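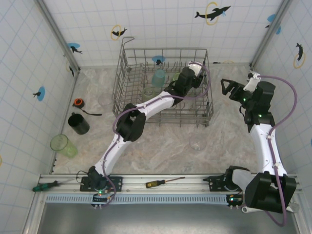 **Is the Hundance open day worth the drive if you're thinking of putting a fighter in their camp?** Only if you go in with your own list of questions, as the tour won't raise the hard ones for you.

I drove out on Tuesday with a notebook and a fairly low opinion of combat sports centres that call themselves performance campuses. Hundance used to be a furniture warehouse. It now has 6 rings under one roof, a weights floor, a recovery wing and a café that charges restaurant prices for eggs.

The rings are good. I'll give them that straight away. The canvas is tight, the corners are properly padded and there's enough room between them that a coach can stand back and see footwork. Most gyms I've coached in would kill for two rings like these.

The sparring demo was harder to judge. We were shown three rounds of kickboxing between a lad from Ruvell and a taller southpaw from the house team, both in shin guards and big gloves. It was tidy and quick, and it looked rehearsed. The southpaw threw the same inside low kick every time he was backed up, and the Ruvell lad checked it every time. I'd have liked to see the ordinary evening session, which starts at 6.30. Visitors were asked to be out by five.

## The numbers

Our guide said 473 fighters have been through the camp program. I asked how many of those had a bout afterward, and got a long answer about personal goals. I asked again at the desk and was told someone would email me. That hasn't happened yet.

A camp place costs $700 a week, with bunk accommodation but not meals. Physio is extra after the first visit. There's talk of a show in the main hall with seating for 3,000, though the floor plan on the wall had the seats running straight through what is now the weights floor, so I'd want to know where all that gear goes.

## The Fekete pads

Every bag and kick shield in the place is from Fekete. The sales pitch is that the foam is layered to save your shins. I hit one for a few minutes and it felt like a new shield. Ask me again after a winter of heavyweights. Flurnier, who make the gloves we use at home, had a small table near the door and were letting people try pairs on the bags, and I got more out of that than the whole recovery wing.

## Would I send someone?

Maybe for a week, for the sparring partners. I'd want the name of the coach in charge, in writing, and a straight answer on who stops a hard round – the guide told me the fighters "manage that between themselves", and I didn't like it.

Parking is free but fills up by ten. Bring your own lunch.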